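Shift diary, the tidy-up queue

Up before six again, no bus for half an hour, so I walked. Slush on the hill, and the path behind the rink hadn't been sanded. I got to my desk with wet socks and the new dashboard was already up on the big monitor, a green bar creeping along the bottom. That's Pladness. It is supposed to watch the simulated kitchen runs so that we don't have to, or so that we have to less, depending on who's presenting.

I had the cloth clips first. I like the cloth clips, as far as I like any of them. There's something to decide. Does the book count as in the way, does the stick, is the yellow and orange packet sitting on the cloth or caught in a fold of it. I had one open when the announcement came round and I left it on my second screen all through the call.
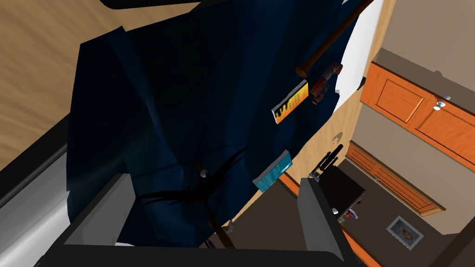 Sudbury, February

So the announcement. Ravix has bought the full licence for Pladness and from now on it grades every run before a person sees it. We get "exceptions." The word was used so many times that I started putting a tick on my notepad and then got bored of ticking. Veronica Văduva read the slides out and to her credit she read them quickly. The gist is that the machine takes the easy ones and we get the interesting ones, and our jobs become richer. I've been told my job was becoming richer at two other places. At the second one it became part-time.

The trial numbers: 3,475 runs graded overnight, 252 of them kicked back to us. Everybody made the noise you make. I asked how many of the ones that weren't kicked back had been looked at by anyone, and the answer was that this would be covered in a follow-up. I wrote "follow-up" down and underlined it. I'd guess at the usual rate of follow-ups I'll hear in the spring.

Here is what bothers me about it, and I'll try to get it down while I'm still cross. The easy ones are how you learn the hard ones. When I started I did weeks of nothing but clean runs, gripper goes over, gripper closes, gripper goes up, and I thought I would lose my mind. But by the end I could tell from the first second or two when a run was going to wander. I can't teach that to a new hire out of a folder of exceptions. They'll have never seen ordinary. And the exceptions are tiring! A whole shift of them today and my eyes feel sanded. Before, you'd get a run of easy stuff and you could breathe, drink your tea, think about supper.

Also the pace thing, which wasn't on a slide. The old target assumed a mix. The new one assumes I can judge every odd clip in the same time I used to spend on an easy one, and I looked it up at lunch and the target hasn't moved. I brought this up in the chat and got a thumbs up from Grecu, the vendor's account, which I believe is itself automated.

After lunch came a batch of wall clips, where the arm has pitched over somewhere and the wrist view is mostly brown. They used to be the joke of the queue. You'd tag them "lost view," note whether the gripper was open or shut, and move on.

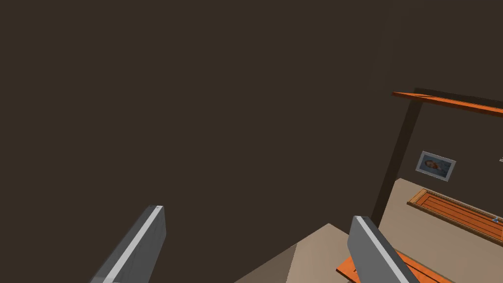
From the afternoon batch. Gripper open, orange tray away to the right.

Pladness had that one down as "search, productive," with a confidence up in the nineties. Productive how? I asked Veronica over and she leaned on my chair and looked at it for a while. She said the grader might be giving credit for the tray being in view. I said a tray being in view isn't the same as anything looking for a tray. She said, fair, put it in the comment box. I've put it in the comment box. I don't know who reads the comment box now. It used to be Ereo, back when Ereo was the ticketing system and had a real person in Thunder Bay behind it who'd write back with a question. It's still called Ereo but you get a reference number and a survey about your experience of the reference number.

I want to be fair in this thing because I reread last year's entries at Christmas and I sounded like my uncle on the subject of self-checkouts. So, fair. The grader is very good at timestamps. I was never good at timestamps. It doesn't get snippy at the end of a shift, and it doesn't do what I did in the fall with the drawer runs, which was to tag half a page one row off and not notice until the next morning. When I went through a page of its plain pick-ups for my own satisfaction, I agreed with all of them. If somebody had handed it to me as a tool, as a thing I turn on when I want it, I'd be singing its praises and bringing it muffins.

But it wasn't handed to me. It was put upstream of me, and I'm now the one checking what it chooses to show, and it only shows me what it's already unsure about. The confident mistakes go straight through to the training set. I found the tray one because that batch happened to be released unfiltered for comparison, and they're switching the comparison off at month's end. I can't be the only one who finds that backwards.

There are 13 of us on the floor. I keep turning that over too. The slide said "no change to headcount planned at this time," and I've heard a few of those sentences, and it's the last three words that do the work.

Near four I had another brown one come up and I did it the old way, slowly, just to see how long it took me. 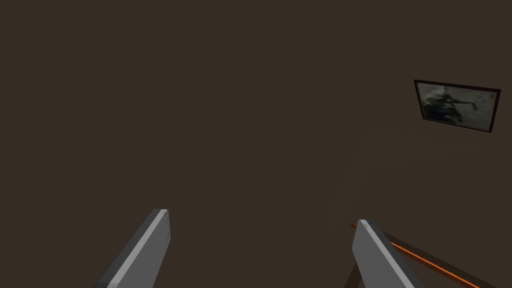 Marjorie across the aisle thinks I should drop it until the follow-up. She's probably right, she has a mortgage and I rent. What I'd ask for, if I were asked, is small. Send us one run in twenty at random, whatever the confidence score says, and let us mark it blind. It would cost next to nothing. I typed that up properly before I left, with the tray clip attached, and sent it to Veronica directly and not through the box. She wrote back "thanks, let me think about how to pitch this," which could be a yes.

Stayed 23 minutes over and forgot to log it. Socks dried on the radiator, stiff as cardboard. Need to buy bread, and call the dentist back before they give away the morning slot.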